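Call for participants: twin and sibling study of sleep timing and everyday habits

The Anenier Twin and Family Register is looking for adult twins, and full siblings of twins, to take part in a study of sleep timing. The study is run by the Behavior Genetics Group at the Stesatham Institute. The principal investigator is Floor Dewulf. Recruitment is open now and the last home visits are planned for January.

What the study is about

Some people wake early without an alarm and are tired by mid-evening. Others do their best work after 10 p.m. Twin studies have found that part of this difference is inherited, but estimates vary a good deal with age and with how sleep timing is measured. Most of the larger studies rely on a short questionnaire filled in once. We want to compare three measures in the same people: a questionnaire, a sleep diary, and a wrist-worn activity monitor. We also want to know whether the household routines people keep, such as when they cook, wash up and do paperwork, follow the same pattern as their sleep or are mostly set by work and family.

The register holds 2387 adults who have agreed to be contacted. For this study we need 318 pairs, identical and fraternal. You do not have to be on the register already to apply.
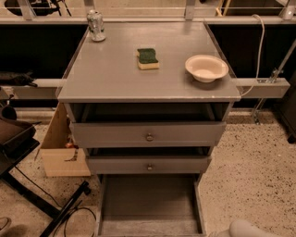

Photo: Wouter Meijer / Stesatham Institute

Who can take part

You can take part if you are between 25 and 70, were raised in the same household as your twin or sibling until at least age 14, and can read and answer questions in English. Both members of a pair have to agree to take part, but you do not need to live near each other and you can complete the study in different months. Same-sex and opposite-sex fraternal pairs are both welcome. Siblings of twins can join only if at least one of the twins is taking part.

We cannot include people who currently work rotating night shifts, people who have crossed more than two time zones in the month before the start date, or people being treated for narcolepsy. If you take medication that affects sleep, please say so on the form. In most cases you can still join.

If you do not know whether you and your twin are identical, that is fine. We test for this from the saliva sample and will tell you the result if you ask for it in writing.

What you will be asked to do

Participation takes 34 days from start to finish. The steps are the same for everyone.

First, you fill in an online questionnaire on sleep, health, work hours and education. It takes under an hour and can be saved and finished later.

Next, you get a kit by mail with an activity monitor, a saliva tube and a return box. You wear the monitor on the wrist of the hand you do not write with, day and night, and take it off only for swimming. The battery lasts the full period and does not need charging.

Each morning you fill in a short sleep diary, on paper or on your phone. Please do it before noon. If you miss a morning, leave it blank and do not fill it in from memory.

Once during the period, a research assistant visits you at home for an interview about your daily routine. The interview is the same for both members of a pair, and we try to send a different assistant to each. If you prefer not to have a visitor, the interview can be done at our site on the second floor of the Maes building.

At the end, you send back the monitor, the saliva tube and any paper diaries. Return postage is paid. 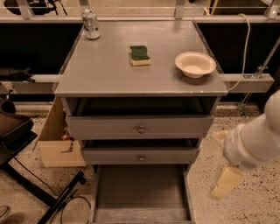

Your DNA sample

The saliva sample is used to confirm whether twins are identical or fraternal and to genotype common variants across the genome. These data will be used to calculate polygenic scores for sleep timing and for years of education. Scores of this kind say something about averages in large groups and very little about one person, so we do not return them to participants. We also do not screen for disease variants.

You can agree to the study and decline genotyping. In that case the sample is used only for the twin test and is then destroyed. Tick the second box on the consent form if this is what you want.

Privacy and data storage

Your name and address are kept apart from your answers and your sample, under a study number. The key is held by the data manager, Pieter Verbruggen. Your twin will not see your answers, and you will not see theirs. Coded data may be shared with other research groups that have signed a data access agreement with the register. We do not share data with employers or insurers.

You can withdraw at any time without giving a reason. Data that have already gone into a published analysis cannot be taken back out, but your sample and your remaining records will be deleted.

Payment

Each participant gets $90 after the kit has been returned, even if some diary days are missing. Travel to the Maes building is paid back at cost on presentation of receipts. If your twin withdraws after you have started, you are still paid in full.

How to apply

Fill in the interest form on the register's website, or call the study line between 9 a.m. and 4 p.m. and ask for Milan Willems. Have your twin's or sibling's contact details ready, and please check with them first that they are willing to be contacted. We reply to every application within 2 weeks.

If you are already on the register, use your existing login. If you have moved or changed your name since you joined, update your record before you apply.

Questions about consent or about the scientific side of the study can be sent to Floor Dewulf. Complaints are handled by Maarten De Graaf, who is not involved in the research. The activity monitors are on loan from Ramesico, which has no access to the data and no say in what is published.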